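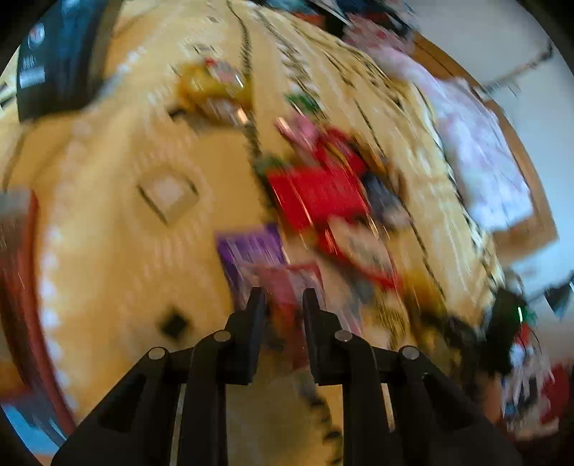

Mutmont counts on market sellers to teach its picking machines

Mutmont wants its warehouse arms to handle the small stuff: sachets, sweets, single-serve packets, the crinkly goods that slide and fold when a machine tries to pick them up. To get there, the company has been paying stallholders and home sellers in Bamcombe to do the picking themselves with a two-fingered hand tool that records each grab. By Wednesday it had 2052 recordings. It says 1516 of them are good enough to train on.

That leaves more than a quarter in the bin, a share the company did not mention in its announcement and confirmed only when asked. Driss Berrada, who runs the collection work, put most of the losses down to blur and to grabs that were started and then dropped.

"People move fast when they know their own goods," he said. "We don't want to slow them down, or we end up teaching the arm to be timid."

Maybe so. But a system that learns from what its camera sees has to see something, and small shiny packets piled on a patterned cloth are hard enough to tell apart when the tool is held still. Red wrapping lies against more red wrapping, and the print on the cloth has as many edges as the goods do. Berrada argues that clutter of this kind is the point of leaving the lab. He could not say how much of it the software, called Zuster, can cope with so far.

Mutmont has made this sort of promise before. An earlier version of Zuster was meant to be sorting boxed goods at the Hồ depot by last February. The depot still sorts them by hand, and a shift lead there said the arm has been parked under a sheet for months. The company calls that project "paused."

The new plan has 5 sellers taking part, each keeping a tool for 2 weeks and using it on whatever they have out. They are paid by the recording, kept or not, which is fair to them but gives them little cause to take care over any one grab. Mutmont would not give the rate. It also would not say whether the sellers will be paid again if their recordings end up in a product sold to other firms. The form they sign hands over all rights.

There is the question of range, too. Five people, however quick, have five sets of habits, and a machine trained on them may do well on their tables and badly on the next one. Berrada agreed that the number is small and said more sellers would be asked to join. He gave no date.

The firm has set no public test for the finished system. Asked what share of packets the arm would need to pick cleanly before it went to a customer, Berrada said that would depend on the customer.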